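Members' visit to the Wernuvico kitchen workshop, Furkdale

Fifteen of us went over to Furkdale on 2025-08-22 for the open afternoon at Wernuvico, the small firm that works on robot arms for the home. A few members who had put their names down couldn't come in the end and have asked for an account, so this is a bit longer than the usual outing report.

The workshop is on the first floor of the old seed warehouse, behind the tyre place. There is a lift but it was out of use, and the stairs are steep. Anyone planning to go on the next visit should bear that in mind. Parking is free after two in the yard at the back, and the bus stops at the bottom of the lane.

We were met by Nneka Okafor, who runs the demonstrations, and her colleague Chukwuemeka Babalola, who looks after the arms themselves. They split us into two groups. One group started with the talk and the other went straight to the kitchens, and we swapped over at half past three.

The talk first. Nneka explained that the firm began with warehouse work and moved to kitchens four years ago. Warehouses are tidy and the boxes are all much the same. Kitchens are full of odd shapes, and no two people keep their things in the same place. She said that most of the firm's time goes on very ordinary jobs: lifting a board, putting a bowl back where it came from, moving a packet out of the way to get at what is behind it. They log every attempt, good or bad. For the board alone they had 2408 attempts on record on the day we went, and she put up a chart of them. The early months looked poor. The line climbs after they changed the gripper last November, then it goes flat for a long stretch, which she did not try to hide.

The software that plans the movements is called Zellusix. Chukwuemeka gave a short account of it, and I will not pretend I followed all of it. As far as I understood, the arm is shown a job by a person many times over, and the program works out from those goes what matters and what does not. If the board is at an angle one day and straight the next, it should be able to cope with both. He said should, and then he said it again.

Then the kitchens. There are two, built side by side, and each is named after a place one of the staff has lived. We saw Cairns. It has been set up as a kitchen someone might really cook in, with a good deal out on the worktop, and the arm has to do its work among all that. The job we watched was to do with the chopping board and the wooden organiser against the tiles. 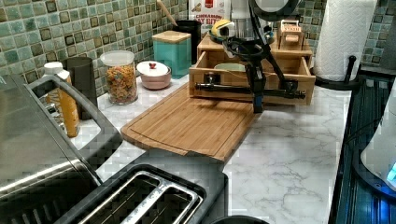
Satish Pandey wanted to know why they did not clear the worktop first and let the thing have a fair go, and he said so in front of everyone. Chukwuemeka's answer was that they had done just that for the first year. The arm became very good at empty worktops and was then no use in any of the kitchens they took it to. Satish said that sounded like his first year as an apprentice.

We watched for the best part of half an hour. The arm is slow. I had expected something like the films of car factories, and it is nothing like that. It comes over, stops, seems to think, and comes down a little at a time. On our first go it got hold of the board and put it down again a hand's width along. On the second it stopped short and Chukwuemeka sent it back to the start. The third went well and there was some clapping. The other group had two good ones in a row and were rather pleased with themselves at tea.

There is a red stop button on the wall by the door and another on a lead, which Nneka kept in her hand the whole time. Visitors stand behind a yellow line on the floor. Several of us asked about safety and the answers were clear. The arm is set to a low force and will halt if it meets something it does not expect. She showed this by holding a rolled-up tea towel in its path, and it stopped at once. She would not let any of us try with a hand, quite rightly.

Questions went on for longer than planned. These are the ones I managed to write down.

Would it wash up? Not at present. Wet things are slippery and the firm has left them for later.

Could it work in a small kitchen? The arm needs some 50 centimetres of clear height above the worktop, so low wall cupboards are a problem. They are looking at a shorter one.

What would it cost? They would not give a figure. It is not for sale and there is no date for when it might be. Barbara Wilczyńska pressed them on this twice and got the same reply both times, politely.

Who is it meant for? Nneka talked mostly about people with weak hands or a bad shoulder, who can manage most of a meal but get stuck at lifting and reaching. They have had several people in to try it and to say what they would want help with. Reaching to the back of the worktop came up far more often than the firm had guessed. Opening jars came up too, and they cannot do that yet.

Does it learn from one house to the next? Partly. What it learns about bowls and boards carries over fairly well. Where things are kept does not, and it has to be shown.

Barbara told me on the way down that she had come expecting to dislike it and had ended up feeling a bit sorry for it. She still would not have one. Her sister in the flats might, she thought, if it could be trusted with the good plates. My own view is much the same. I was more taken with how open they were about what goes wrong. At the last open day I went to, at another firm some years back, we were shown one thing, once, and then given a biscuit.

Tea was laid on in the meeting room, with two kinds of cake, both made by Nnamdi Okafor. He is Nneka's brother and does the firm's accounts. He was asked several times whether the robot had helped and had clearly been asked before.

A few practical notes for those who want to go another time. Wernuvico hold an open afternoon every few months and the next is in November. They take no more than 16 people, so we would need to book as a group again. Flat shoes are asked for. You may take photographs in the kitchens but not in the room with the screens, and they ask that you turn off the flash. The demonstration area is warm, and there are only four chairs, so please say beforehand if you will need one. The talk can be hard to hear at the back when the fans are on. Sitting near the front helps.

The coach cost us 103 pounds in all, which has been paid from the outings fund. Those who came and have not yet put in their share can give it to me at the next meeting or leave it in an envelope at the desk with your name on it.

Satish has offered to put together the questions we did not get to and send them over to Furkdale in one go. There were a good many about power cuts, and one about cats. If you have any to add, let him have them by the end of the month. Chukwuemeka said he would answer whatever he could – he asked only that we keep them short – and I will print the replies when they come.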